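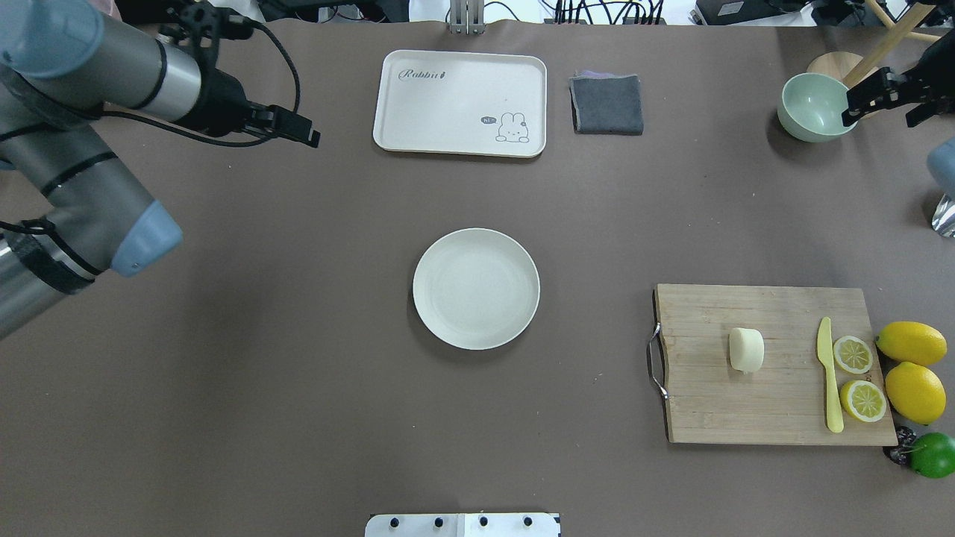 I had been meaning to go to the Kineck open day for years, and in September I finally did it, on a morning so gray that I nearly stayed in bed with the paper. I'm so glad I didn't! The bus out to Calach takes 35 minutes and lets you off right at the gate, and by the time I had my visitor sticker there was already a nice little crowd inside, all talking at once about dishes and table linens (my kind of people).

The part I liked best was the long table laid out with tableware and drink things. I have a weakness for a serving tray, I admit it, and there was a whitish one with "Rabbit" written on it in script and a little cartoon bunny down in the corner saying "hi." I must have gone back to it three times. Next to it was a folded cloth in dark gray, very plain, and I thought the two looked lovely together. I would never have picked that gray at home, where everything I own has flowers on it, but I've been thinking about it ever since.
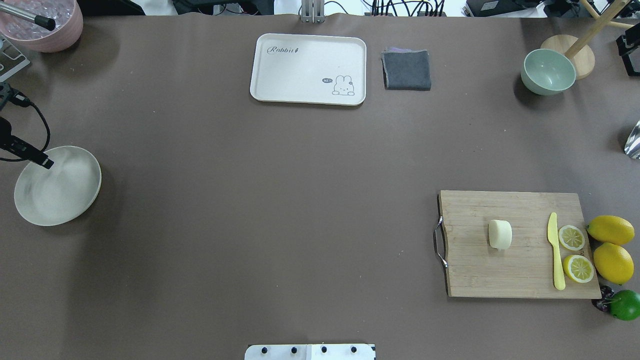 Can you buy the things you see on the table?
Only a few of them, at the small shop by the exit, and it takes cash and cards. The shop closes at 3, so don't leave it until the end like I did.

I had a good long talk with another visitor about trays, and whether a raised rim is worth having. I say it is, every time. I carry my tea out to the porch in the evening and the step down is a nasty one, and a flat board is no use to me at all. She was all for boards, and told me about one from Hamel that she's had since her wedding. We didn't settle it, but we did end up sharing a bench at lunch.

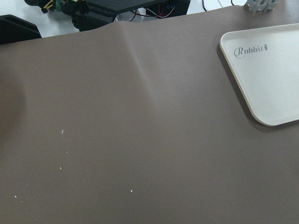 My own tray is an old tin thing that came from my aunt, and the paint has mostly gone from the middle, so I was looking with a purpose. What I want is something light, big enough for a teapot and two cups, and cheerful enough to leave out on the counter. A rabbit would do nicely.

The other thing I came home wanting was a rack for my mugs. They had a white wire one holding six cups upside down, all in soft colors, pink and yellow and mint green among them, and a wooden mug tree as well, with a pale green bowl nearby. There were lemons too, whole ones and some slices on a wooden board, with a small lime beside the whole ones, and a pink bowl of ice, and by then I was so thirsty that I went off to find the cafe and paid far too much for a lemonade. It was a very good lemonade, though. 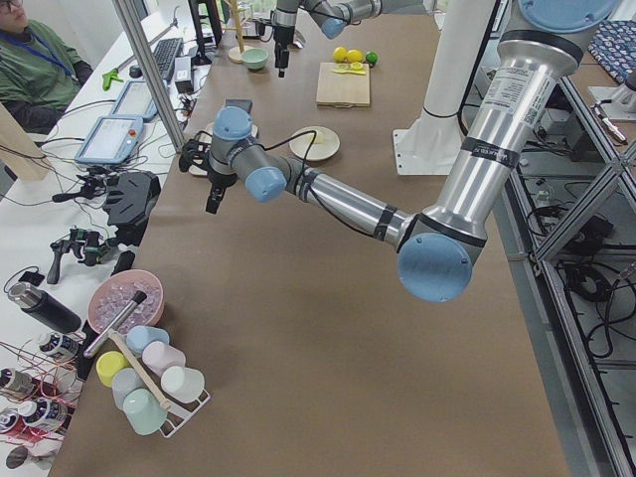 Is there somewhere to sit down and eat?
The cafe has 18 seats and fills up by noon, but there are benches along the side of the building, and you're welcome to bring your own sandwiches.

I stayed until the shop closed and caught the next bus home with sore feet and a Trultix catalog in my bag. I've turned down the corner on the page with the mug racks.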